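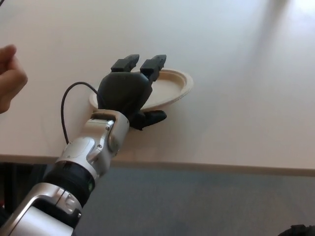

Mirkari is a British stage and screen acting family, active since the 2000s and based for most of that time in Cludham. Three generations have worked professionally, mainly in theatre and radio drama.

Early years

The family ran a small touring company out of Truterbridge. Village halls, schools, the odd festival. First full season sold 3000 tickets, the second only 2000 — the company then moved to Cludham and took a lease on a 9-row studio theatre.

Screen work

Best known for Harms, a television drama set in a coastal hospital. Ran for 30 episodes. Two of the family had regular parts, a third joined as a guest in the last series. Reviews mixed at first, warmer later on. A stage version followed but didnt tour.

Later career

Mostly radio and teaching. The studio theatre closed for repairs one September and reopened the next spring with a new play by the younger daughter, who had until then only acted. She has since writen two more, both unpublished.

See also

List of acting families
Theatre in Cludham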